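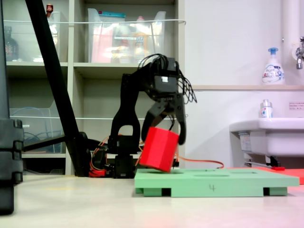

Block in the gripper, tilted, just above the board.

Subject: Re: [unbridge-users] octagon yaw jumps between detections

Hi all,

I went through the yaw problem on the branch and I think I have most of it. Two separate bugs, and they were hiding each other.

The first is in the pose filter. The octagon looks the same every 45 degrees, so the detector is free to report any of eight yaw values for the same block. The filter did not know that. It averaged them, and the average of two correct answers came out as a wrong one. Ševčík's patch from December folds yaw into a single 45 degree range before the filter sees it, but the fold was applied after the transform to the base frame. With the arm reaching in from the side the range boundary ended up right where we work, and the value flipped back and forth across it.

I moved the fold into the object frame and made the filter wrap at the boundary. On the long log (1084 detections) the old code flips 122 times. The new code does not flip on that log.

The second bug is in Claltus, in the grasp offset. It assumed the block's axis stays parallel to the finger pads once the gripper closes. A block that sits tilted in the fingers arrives over the hole with one edge low, and the insert routine reads the contact as "wrong yaw" and starts rotating. It should correct the tilt first.

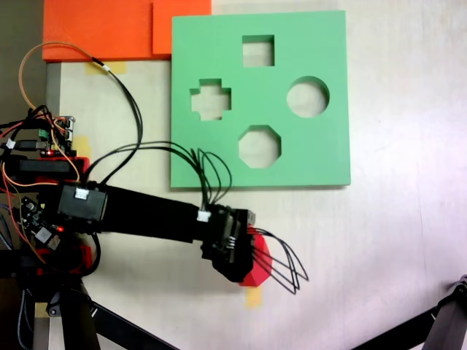 Pacita Tiongson wrote:
> Is the fold per shape or global? We have a square and a plus in
> the same board and they repeat at 90 degrees, and the circle has
> no yaw at all. If it is global I would sooner keep our own filter.
>
> Also, what happens when the cable bundle is over part of the
> board? Our hole detector drops the plus and then the board pose
> goes with it.

It is per shape. There is a new field, symmetry_order, in the shape file: 8 for the octagon, 4 for the square and the plus, and 0 for the circle, which means "ignore yaw". If the field is missing you get the old behavior, with no folding.

On the cables: the board pose no longer needs every hole. It takes whatever holes pass the threshold and fits those against the known layout. With the circle and one other hole visible the fit has been fine here – with the circle alone it refuses and keeps the last good pose. You can set how many frames it keeps it for. I use 18.

The tilt correction is still rough. It estimates tilt once, before the descent, and does not update it on contact. Famo users should leave it off for now, as their driver does not report finger position and the estimate is meaningless without it. 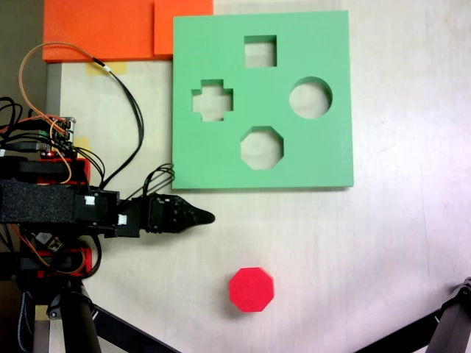 How to test

Check out the yaw-fold branch and rebuild the message definitions as well as the nodes. Old Unbridge messages will load but symmetry_order comes through as missing, and there is no warning yet.

Set the block down anywhere clear of the board and run the detector alone for a minute with the arm still. Yaw should stay put. Turn the block by hand a little at a time and watch for a jump of more than six degrees between frames. If you get one, send me the log and the shape file together.

I would like to merge by 17th June if there are no objections.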